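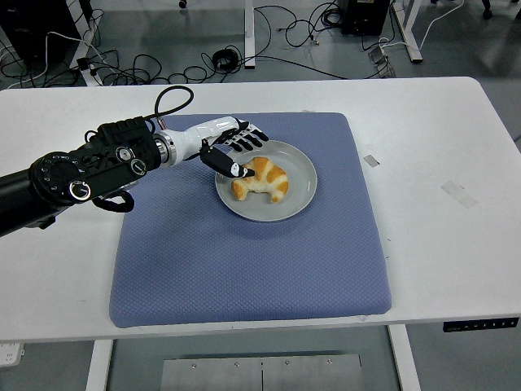 A croissant on a gray plate, with a robot hand at the rim.

The health department in Susthorpe has a new rule for the winter, and like most of its rules it came as a PDF that opens sideways on a phone. If you test positive for flu, you are asked to stay home until you've gone 2 full days without a fever. If someone in your house tests positive, you are asked to "consider your contacts." I have considered mine. They're mostly people I owe emails.

I don't object to the rule. I had the flu in 2000 and remember thinking the wallpaper was breathing, so I'm in favor of anything that keeps it in other people's houses. What bothers me is who the rule was written for, and I think it was written for me. I have a desk job, a door that closes and a boss who assumes I'm at home anyway.

Manee Thongdee works the early shift at a bakery and has three paid sick days a year. Her son brought the flu home from school in the first week of term and used up two of them before she'd so much as coughed. She did the math on the back of a receipt and went in with a mask on. I'd like to say I would have done better, but I've never had to do that math.

At the last public meeting, Omid Alipour from the department told us the guidance "relies on good sense." Good sense is a lovely thing to rely on if you're short of money, and the department always is. It costs nothing to print and you can blame people for running out of it.

A small emergency fund would cost more. Parisa Zamani, who sits on the council, has proposed one — $14 an hour for anyone sent home sick without pay, up to three shifts. It isn't generous. You could not retire on it. Her colleagues worried that people would fake the flu to get it, which tells me they haven't tried living on 14 dollars an hour lately, or had the flu.

The vote was put off until spring, when the virus will presumably be asked to wait outside. Meanwhile the posters are up at the bus station, telling us to rest and drink plenty of fluids. The drinking fountain beside them has been taped off since August.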